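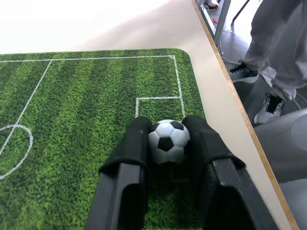 Figure 1. Small soccer ball on a green mat printed like a field.

Does a home crowd help the home team?
Colm Conneely, 21/05/2021

Everybody on my old team was sure the crowd won us games. I wanted to see if the numbers agreed, and I don't think they do, or not by much.

I used results from the Clenimlow youth league, 1,282 games over 6 seasons. Home teams did win more often than away teams. But the league only wrote down attendance for 200 of those games, and the coaches guessed it by eye. One coach at Dunne put "700" for every home game, including one in February when the road was closed by snow. I threw his numbers out.

With the games that were left, I split them into big crowds and small crowds. The home teams won at close to the same rate in both groups. If noise was the cause, the big crowds should have done better.

Travel looks like a stronger reason to me. Teams going to Mesance sit on a bus for up to two hours, and they lose a lot there. Teams from Surero, just over the river, don't. My partner says the Mesance field is also very narrow, and I had no way to check for that.

I would not trust this result very far. The crowd counts are poor, and the better teams may simply draw more fans. Next time I would count people at the gate myself.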